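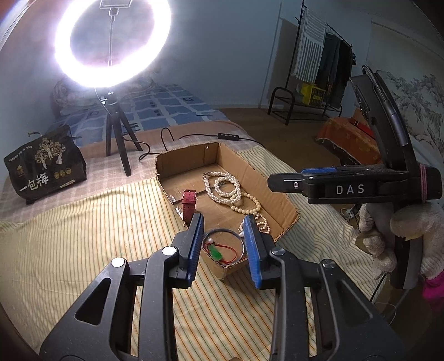 Section 5 of this guide covers small tidying chores, and it's the one people write to us about most, usually to ask whether a machine can do the job yet. The fair answer is partly! A Jonura arm will fetch a slipper or carry a folded towel quite happily, but jewellery is another matter altogether, and we'd like you to start with modest hopes. A shallow cardboard box with its flaps cut away makes a very good practice tray, and a bangle resting around a jade pendant on a red cord is a fair sample of what you'll be asking for — one hard thin ring, one soft cord, and both of them lying close together. You would sort that out with two fingertips and hardly look down. The machine has to learn it from your demonstrations, and it takes patience.

December revision, by Takeshi Ueda

5.1 Setting up the tray

1. Choose a surface you can reach from both sides. A table is steadiest, but a bed will do if you smooth the covers under the box first.

2. Put your light at the far side of the tray, facing you, and run its cable well away from where your hands will travel.

3. Lay out the pieces with a little space between them wherever you can. Leave necklaces in whatever heap they fall into (nobody's dresser drawer is neat, and the arm may as well find that out early).

4. Open both fingers fully and bring them down until the pads are just above the box. Wait for the steady tone before you close them. 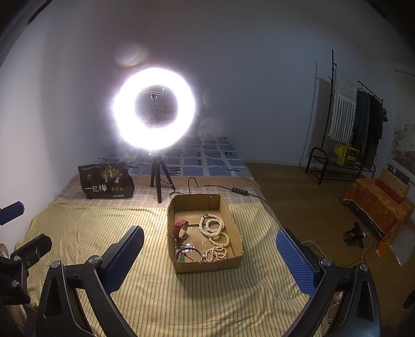

Fig. 5-2. Tray in position, with the ring light behind it and the watch at the left of the box.

5.2 Running a practice round

1. Begin with the watch. A strap gives the pads something broad to hold, and it's far and away the friendliest piece in the tray.

2. Lift it clear of the cardboard side, hold for 2 seconds, and set it down again in the same spot.

3. Move on to the bangle. Approach it from above and close slowly, stopping as soon as you feel it touch both pads.

4. Leave the beads until last. Pick up a single strand near its end and let the rest follow along in its own good time.

5. Save the round under a name you'll recognize later, and then have a cup of tea before the next one.

Caution: Do not use the strong grip setting on pearls, beads or any stone in a setting.

Caution: Take small clear bags out of the tray before an unattended round. The arm does not see them reliably, and it may drag other pieces along with them.

Note: Please don't be discouraged by tangles. Our colleague Junpei Iwasaki ran 308 rounds on mixed jewellery in the Lulldale workshop, and the arm finished 58 of them with no help at all. Nearly all of those were watches and bangles. Coiled necklaces still want a person, and in our view they will for a good while yet, whatever colour the brochure is printed in.

5.3 If the arm stops partway

1. Press pause and wait for the fingers to relax. Don't pull a necklace free while the pads are closed.

2. Check whether the box has shifted. If it has, square it up again and repeat the last step of 5.1.

3. If the stop code is the one for glare, lower the light by one level and try again. A very bright lamp can wash out a pale wall and leave the arm guessing.

4. If the same code comes back, send the saved round to the Osta help desk along with a line or two about what you were picking up.

For storing the pads between sessions, see Section 6.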